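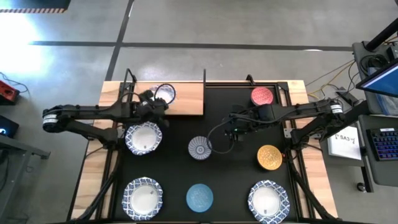

양파를 썰면 눈물이 나는 까닭

양파는 아주 작은 세포로 이루어져 있다. 세포 안에는 황이 들어 있는 아미노산이 있고, 이 물질은 효소와 서로 다른 칸에 나뉘어 있다. 효소는 화학 반응을 빠르게 만드는 단백질이다. 칼이 지나가면 칸막이가 찢어지고 두 물질이 섞인다.

섞인 물질은 2단계로 변한다. 먼저 알리이네이스라는 효소가 아미노산을 술펜산으로 바꾼다. 다음으로 다른 효소가 술펜산을 기체로 바꾼다. 이 기체의 이름은 '프로페인싸이알 에스-옥사이드'이다. 이름이 길어서 보통 '최루 성분'이라고 부른다. 최루는 눈물이 나게 한다는 뜻이다.

기체는 공기 중으로 퍼져 눈에 닿는다. 눈 표면의 신경은 자극을 느끼고 뇌에 신호를 보낸다. 뇌는 눈물샘에 눈물을 내보내라는 명령을 내린다. 눈물은 자극 물질을 묽게 하고 씻어 낸다.

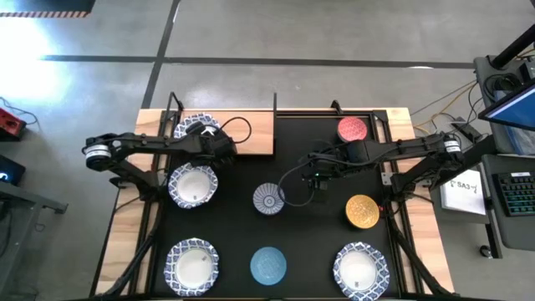

눈물을 줄이는 방법도 같은 원리로 설명된다. 온도가 낮으면 효소가 느리게 일하고 기체도 덜 퍼진다. 썰기 전에 양파를 냉장고에 10분 이상 넣어 두면 된다. 잘 드는 칼은 세포를 덜 으깬다. 환풍기를 켜면 기체가 얼굴 쪽으로 오는 양이 줄어든다.

익힌 양파는 맵지 않다. 열을 받으면 효소의 모양이 변해서 더는 반응을 일으키지 못한다. 매운맛을 내는 성분도 일부는 날아가고 일부는 다른 물질로 바뀐다. 그러면 양파에 원래 있던 당의 단맛이 잘 느껴진다. 오래 볶으면 색이 갈색으로 변하고 향도 진해진다.

낱말 풀이
세포: 생물의 몸을 이루는 기본 단위
눈물샘: 눈물을 만드는 기관

칼은 반드시 어른과 함께 사용한다. 양파를 만진 손으로 눈을 비비지 않는다.

최종 수정일: 2026년 4월 1일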